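Robot Club progress report, spring term
Prepared for the Raltmont Fund by Glenys Prydderch, club lead

We've had a brilliant term! The grant was £600 and we have spent about £59 of it so far, mostly on cables, tape and a second set of wrist straps. There are 11 students on the books now and most of them turn up every Friday, even in exam season.

Our project, Nisero, is a sorting helper that learns from people showing it what to do. Last term the team only got as far as moving a marker pen around on screen. Now they are recording real tasks with the gloves and hand controllers, and the two Year 12s who look after the software have got a whole session to save without a crash (there was cheering).

Recycling is the first proper task. We began with boxes because they are easy to grip, and bottles come next.

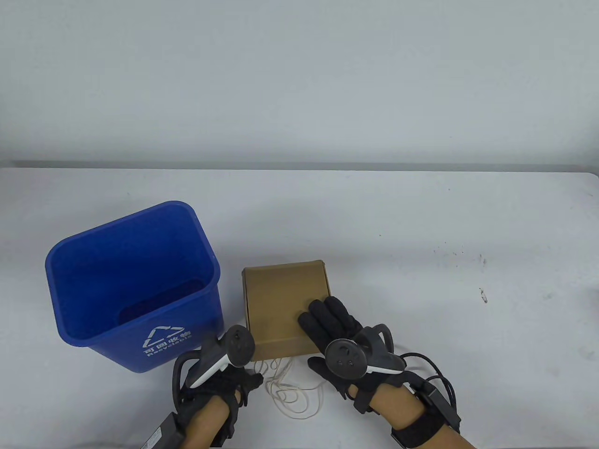
Gloves on, with a cardboard box and the recycling bin, Nisero project.

Still to do before the end of May: tidy up the recordings, label them, and try the first training run. We would also love to enter the Rekard schools challenge, and I'll send the entry costs once we have them.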